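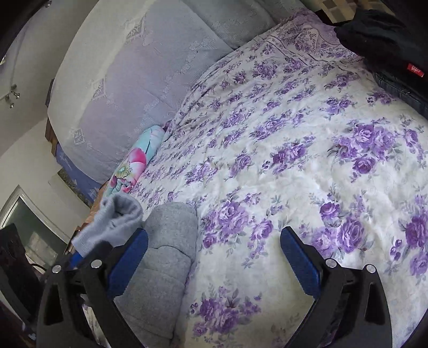

One reader of the last release wrote in to ask why a gas estimator for a rollup needs a data card at all, when the chain is public and anyone can run a node. Fair point. Anyone can also bake their own bread, and you'll notice the bakery is still open.

Cirnetti fee traces, README

What you get
Cirnetti is a set of fee records from Brukness, a small Layer 2 test network that settled its batches to a public testnet and took its time over it. Each record covers one batch: when it was posted, how many transactions it carried, what the sequencer thought the fee would be, and what the fee was. The last two columns rarely agree. Studying that gap is the whole reason for the release.

There are 114 trace files, one per run. A run ends when the sequencer is stopped on purpose or when it stops by itself, and the field stop_reason tells you which. Please read it before you average anything.

Layout
traces/ holds the runs as plain CSV
contracts/ holds the bridge and token sources used in every run
tools/ holds the replay script, called Nyanda
notes/ holds the run log, typos included

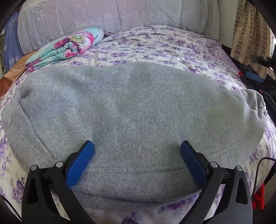 Gray fleece garment spread out on a bed, gripper open over it.

Running the replay
Nyanda reads a trace and replays it against a local chain. Point it at one file and give it an output folder. It will refuse to write into a folder that already has files in it, a habit it picked up after an unhappy evening in March. A full replay of one trace takes almost 50 minutes on an ordinary laptop. The progress bar is decorative.

Known problems
Fees are stored in wei as strings. Spreadsheet programs will round them without telling you.
In 6 of the files the clock jumps backward once. We left the jump in and set clock_flag to 1 on the affected rows.
The bridge contract was redeployed partway through the project, so there are two addresses. Both are listed in contracts/ADDRESSES, the old one first.
Wallets are all ours. None of the traffic comes from real users, who were never invited.

What it's good for
Testing fee estimators, mostly. People have also used it to practice parsing messy CSV. It is a poor guide to mainnet prices — the testnet token is worth nothing, and our bots spent it accordingly.

Related
Flesora, our batch viewer, opens these files directly. Version 2 or later, please. The first version sorts the fee column alphabetically.

License and contact
Code and data are under the MIT license. Open an issue if something breaks, and include the trace file name and the last line of output.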